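Vitach Robotics Laboratory
@vitachlab

The Vitach laboratory has completed its comparison of fingertip pads for hand-held parallel grippers. The following posts summarize the method, the results, and the decisions taken for the next purchasing cycle. 1/12

Four pad types were tested: a flat silicone pad from Anska, a ribbed pad from Anska in a softer grade, a molded ribbed pad from Boström, and a plain foam pad cut in our own workshop. All four were mounted on the same linkage, with the same screws and the same opening width. 2/12

The question was a narrow one. Our earlier evaluations relied on rigid objects such as blocks, cups, and bottles, on which almost every pad performed acceptably. Partner sites asked for guidance on light packaged goods, where the outer film slides over the contents and the object changes shape when pressed. 3/12

The object set was therefore made up of snack packets, long pouches, twist-wrapped sweets, and small flat sachets. Each operator was asked to pick an item from a covered table and place it in an open carton. Operators were not told which grade of ribbed pad they were using. 4/12

Camera placement was reviewed at the same time. A wide-angle camera mounted behind the jaws keeps both pads in view through the full stroke, at the cost of strong curvature near the borders. The narrower lens supplied by Trustex gave straighter edges but lost sight of the pads when the jaws were fully open. The laboratory has retained the wide lens. 5/12

Results by pad. The flat silicone pad held smooth pouches well and performed poorly on crimped ends, where contact was reduced to a thin line. The foam pad was gentle on every item but wore quickly, and fragments of foam were found in the carton after the second session. It has been withdrawn. 6/12

Both ribbed pads performed better on creased film. The softer Anska grade was preferred for sachets. The Boström pad was preferred for pouches, where its stiffer ribs resisted twisting when the item was lifted from one end. Operators rated the Boström pad 8 for confidence of grip on a ten-point scale, and the softer Anska pad 9. 7/12

Angular packets deserve a separate note. When a pyramid-shaped packet is approached across two sloping faces, the jaws tend to push it downward or turn it before closing. The guidance issued to operators is to align the pads low on the packet, pause, and close slowly. Approaches from directly overhead are discouraged. 8/12
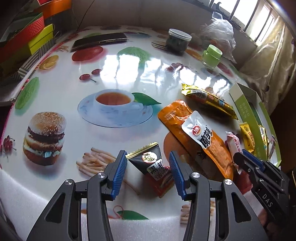
Teodor Amundsen asks whether the ribs leave marks on thin film, and whether a smooth pad with a lower closing force would not serve the same purpose for retail goods. He adds that his own group gave up on ribbed pads after complaints about creased labels. 9/12

In response to the question above: light marking was recorded on metallic film with the Boström pad, and none with the softer Anska grade. Lower closing force was tried with the flat pad. Pouches were then dropped during the turn toward the carton, and the setting was abandoned after three sessions. Groups for whom label appearance is critical are advised to begin with the softer grade. 10/12

A shiny table covering was kept in the protocol. Reflections from windows are common at partner sites, and a comparison made only on matte surfaces would be of limited use to them. Exposure was fixed at the start of each session. Where window light moved across the table in the late afternoon, the session was stopped and resumed the next morning. 11/12

The softer Anska ribbed pad will be standard issue from October. The Boström pad remains available on request for work with long pouches. Sites holding foam pads should return them with their next shipment. The mounting drawings, the operator guidance, and the session record sheet are available from the laboratory office, and corrections to any of them may be sent to the same address. 12/12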